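Hallo zusammen,

ich suche zwei Leute, die gerne aufräumen. Ja, wirklich gerne! Ich heiße Jeptoo Rotich und leite seit Juni die Badausstellung von Kelier in Brirnwood, und wer schon mal mit nassen Schuhen durch eine Sanitärhalle gelaufen ist, ahnt vielleicht, was bei uns an einem normalen Tag alles herumliegt, verrutscht, Fingerabdrücke bekommt oder plötzlich auf der falschen Seite der Halle steht.

## Aushilfe für die Badausstellung (m/w/d), 19 Stunden pro Woche

Unsere Halle hat 800 Quadratmeter, dazu kommt das Lager hinten am Mullthorpe-Weg. Wir zeigen Wannen, WCs, Armaturen, Schränke und den ganzen Kleinkram, der ein Bad erst zum Bad macht: Körbe, Tücher, Schalen, Fläschchen. Die großen Stücke schiebt das Lagerteam. Um alles andere würdet ihr euch kümmern, und das ist eine Menge (ich habe es bisher nebenher gemacht und komme schlicht nicht mehr hinterher).

Gesucht wird also jemand mit einem Auge für Kleinigkeiten. Wenn ihr in fremden Badezimmern heimlich das Handtuch geradezieht, seid ihr hier richtig.

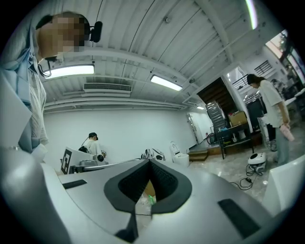 Vorkenntnisse im Sanitärbereich braucht ihr keine. Den Unterschied zwischen Tiefspüler und Flachspüler lernt man bei uns am ersten Vormittag, ob man will oder nicht, und alles Weitere kommt beim Arbeiten. Wichtiger ist mir, dass ihr euch in einer Halle konzentrieren könnt, in der nebenan gearbeitet, geredet und telefoniert wird. Still ist es bei uns selten.

### Was ihr bei uns macht

- Textilien einsammeln, zusammenlegen oder in den Korb geben, je nachdem, wie sie aussehen
- Wannen auswischen, Armaturen polieren, Ränder und Ablaufsiebe nicht vergessen
- lose Kabel und Steckerleisten ordnen, damit Besucher freie Wege haben
- Kartons zerlegen oder beschriften und ins Lager bringen
- Fläschchen, Schalen und Deko vom Boden auflesen und zurück ins Regal stellen
- WC-Deckel und Sitze abwischen, Wackelkandidaten auf einen Zettel schreiben
- am Abend eine Runde durch die Halle drehen und mir sagen, was fehlt

Die Reihenfolge ist mir egal. Die Vorgängerin im Lager hat immer mit den Tüchern angefangen, ich fange lieber mit dem Boden an, und vermutlich habt ihr nach einer Woche eine eigene Methode, die besser ist als unsere beiden. Erzählt sie mir dann bitte.

Ein Wort zum Boden, weil im Vorstellungsgespräch garantiert danach gefragt wird: Er ist aus grauem Marmor, poliert, und man sieht darauf jeden Krümel. Bitte keine Scheuermilch, keinen Essigreiniger, keine harten Bürsten. Wir haben ein mildes Mittel im Putzraum, das riecht ein bisschen nach altem Apfel, aber es tut seinen Dienst. Wer mit Rollwagen fährt, fährt langsam und hebt ihn über die Kabel.

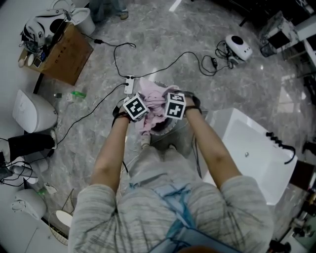
Körperlich ist die Arbeit machbar, man muss sie aber mögen. Schwer gehoben wird selten, gebückt wird sich dafür ständig, denn in einem Bad spielt sich erstaunlich viel unterhalb der Kniehöhe ab. Ein zerknülltes rosa Tuch in eine runde Öffnung knapp über dem Boden zu drücken, mit beiden Händen und weit vornübergebeugt, gehört genauso dazu wie der Griff um die WCs herum und neben die Wanne, über deren Rand dann auch noch ein aufgerolltes Kabel hängt. Knieschoner könnt ihr von uns bekommen, zieht sie bitte auch an! Ich habe es im ersten Monat ohne probiert und es abends auf der Treppe bereut.

### Was ihr mitbringt

Geschlossene Schuhe mit Sohlen, die keine Streifen machen. Geduld mit Dingen, die morgens ordentlich waren und mittags wieder daliegen. Deutsch so weit, dass wir uns verständigen können, der Rest geht mit Händen und Zettelchen. Und bitte sagt Bescheid, wenn ihr etwas kaputt gemacht habt. Mir ist an meinem zweiten Tag eine Seifenschale von Catterall aus der Hand gerutscht, direkt vor einem Kunden, also mich schockt da nichts mehr.

Ein Führerschein ist nicht nötig. Der Bus hält vor der Tür, Fahrräder könnt ihr im Hof unterstellen.

Studierende, Rückkehrer nach der Elternzeit, Leute mit einem zweiten Job, Rentnerinnen mit zu viel Energie: alles willkommen. Mindestalter ist 18. Wer nur in den Semesterferien kann, schreibt das bitte gleich dazu, dann schauen wir, ob sich die Schichten so legen lassen.

### Was ihr bekommt

- 19 Euro pro Stunde, auch für die Einarbeitung
- Vertrag erst einmal für sechs Monate, Verlängerung ist ausdrücklich erwünscht
- Schichten am Vormittag oder am Nachmittag, ihr sucht euch eine feste Seite aus
- Arbeitshandschuhe, Knieschoner und ein Spind mit Schlüssel
- Mitarbeiterrabatt auf Textilien und Körbe, auf Wannen leider nur nach Absprache mit der Zentrale
- Kaffee und Tee, so viel ihr wollt (die Milch kaufen wir reihum)

Nach der Probezeit gibt es außerdem die Möglichkeit, beim Umbau der Ausstellung mitzumachen. Das machen wir zweimal im Jahr, dann wird jede Ecke neu gestellt, und wer dabei ist, bekommt dafür eine einmalige Zulage. Mir macht das mehr Spaß als alles andere an diesem Beruf, weil man plötzlich mitreden darf, welche Farbe neben welche Wanne gehört und ob ein Korb links oder rechts besser steht. Darüber können wir uns hier übrigens eine halbe Stunde lang streiten.

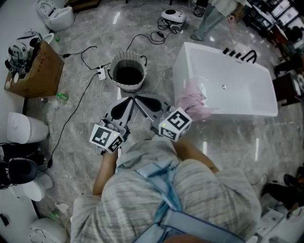
*Runder Korb mit kleinen Griffen auf dem Marmorboden, rechts die freistehende Wanne mit dem rosa Tuch über der Ecke.*

### Probearbeiten

Bevor irgendjemand etwas unterschreibt, machen wir einen halben Probetag, selbstverständlich bezahlt. Ihr bekommt von mir einen Bereich mit Wanne, WCs und Zubehör und bringt ihn so in Ordnung, wie ihr es richtig findet. Ich laufe nicht mit der Stoppuhr hinterher. Mich interessiert eher, ob ihr zwischendurch mal zwei Schritte zurücktretet und schaut, und ob ihr fragt, wenn ihr nicht wisst, wohin etwas gehört. Bei manchen Teilen weiß ich es selbst nicht so genau, dann überlegen wir zusammen.

Hinterher trinken wir einen Kaffee und ihr sagt mir, ob ihr euch das vorstellen könnt. Wenn nein, ist das völlig in Ordnung.

### So bewerbt ihr euch

Schickt mir ein paar Zeilen, gerne formlos: wer ihr seid, wann ihr könnt, Vormittag oder Nachmittag. Ein Lebenslauf darf dabei sein, eine Seite reicht. Zeugnisse brauche ich keine, ein Foto auch nicht. Wenn ihr schon einmal in einem Hotel, einer Wäscherei, einem Möbelhaus oder in einem Haushalt mit vier Kindern für Ordnung gesorgt habt, dann schreibt es unbedingt rein, das zählt hier alles.

Die Bewerbung könnt ihr am Empfang abgeben oder in den Briefkasten am Hoftor werfen, Stichwort „Aushilfe Bad". Wer lieber anruft, erreicht mich über die Zentrale von Kelier unter der Durchwahl 2044, am besten am frühen Vormittag, später bin ich meistens irgendwo zwischen den Wannen und höre das Telefon nicht.

Bewerbungsschluss ist der 17. August 2024. Ich melde mich bei allen, auch bei denen, für die es diesmal nicht klappt.

Bis bald hoffentlich!

Jeptoo Rotich
Badausstellung Kelier, Brirnwood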